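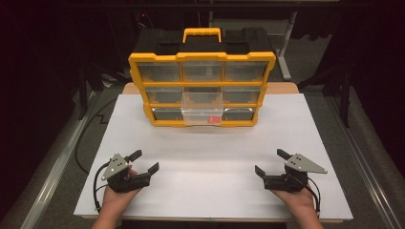 Combien de tiroirs faut-il pour ranger de petites pièces chez soi ? Neuf suffisent à presque tout le monde, à condition d'accepter que le dixième soit une poche de manteau.

C'est la position de l'atelier Mokgethi, qui occupe deux pièces au fond d'une cour et s'est fait une spécialité modeste : apprendre aux gens à trier leurs vis, boutons, pions de jeu et bouts de plastique non identifiés. La responsable du lieu nous reçoit à l'heure du café, qu'elle sert dans des tasses sans étiquette. Elle préfère que son nom n'apparaisse pas. « Ma famille a vu mon garage », explique-t-elle.

Elle a commencé par le catalogue. Chez Trikgate, où elle a passé 18 ans au comptoir des pièces détachées, tout avait une référence et rien n'était à sa place. « On pouvait vous dire en une seconde qu'il restait 100 ressorts du bon modèle. On mettait ensuite une matinée à trouver l'étagère. » De cette période, elle garde une méfiance tenace envers les systèmes trop intelligents. Les codes couleur, par exemple. Elle en a inventé un, magnifique, avec légende plastifiée. La légende est perdue depuis.

Sa méthode actuelle tient en peu de choses. On vide tout sur une table claire, on fait des tas, on regarde les tas avec honte, puis on attribue un tiroir à chacun. Les tiroirs doivent être transparents. Elle est intraitable là-dessus. « Un tiroir opaque, c'est une promesse. Vous vous jurez que vous saurez ce qu'il y a dedans. Trois mois plus tard vous ouvrez et c'est des piles mortes. » Et l'étiquette ? Elle hausse les épaules. Si la façade laisse voir un bloc rouge, écrire « bloc rouge » dessus relève à ses yeux de la littérature.

Nous lui demandons ce qu'elle fait des objets seuls, ceux qui ne vont avec rien. La question la réjouit visiblement. À l'atelier, l'orphelin a droit à un tiroir entier, au milieu du casier, là où la main tombe naturellement. La plupart des gens font l'inverse : ils relèguent l'inclassable tout en bas et réservent la meilleure place aux chevilles de 8, dont ils se servent une fois par déménagement. « Alors que la petite pièce bizarre, c'est toujours elle qu'on cherche. C'est elle qui manque au jeu, c'est elle qui est tombée de la machine à laver. »

Sur le choix du casier, elle a des avis fermes et aucune intention de les adoucir. Une poignée sur le dessus, sinon il ne quittera jamais l'étagère. Une couleur qu'on repère dans une cave mal éclairée : le jaune fait très bien l'affaire, le gris anthracite est réservé aux gens qui n'ont rien à retrouver. Des tiroirs qu'on tire sans que le meuble entier vienne avec, exigence qui élimine, assure-t-elle, la moitié de ce qu'on lui apporte.

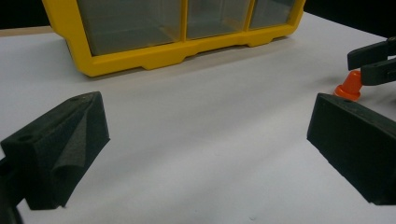

Une lectrice de Pletivthorpe nous écrit que tout cela est bien joli, mais qu'elle possède trois casiers de ce genre, tous pleins, et que le problème n'a jamais été le rangement : il faudrait, dit-elle, oser jeter. Nous avons transmis.

La réponse est venue après un assez long silence. « Elle a raison, c'est agaçant. » Puis, en tournant sa cuillère : « Mais jeter, ça ne s'apprend pas en atelier. J'ai essayé. J'avais mis une poubelle au centre de la pièce, une belle. Les participants ont rangé des choses dedans. »

Reste la question du transport, sujet plus grave qu'il n'y paraît. Lors d'une démonstration à Fandport, en août, elle a porté un casier plein par la poignée, dans un escalier, sans bloquer les tiroirs. Elle ne souhaite pas s'étendre. Depuis, elle passe un élastique large autour du meuble et descend les marches à reculons. Les boutons de Fandport, précise-t-elle tout de même, étaient triés par nombre de trous.

L'atelier reprend à la rentrée, par petits groupes, l'après-midi. Chacun apporte sa boîte en vrac. On peut venir sans casier, mais il est déconseillé de venir sans café, la cafetière de la maison étant en morceaux, répartis dans 2 tiroirs dont elle nous montre volontiers le premier.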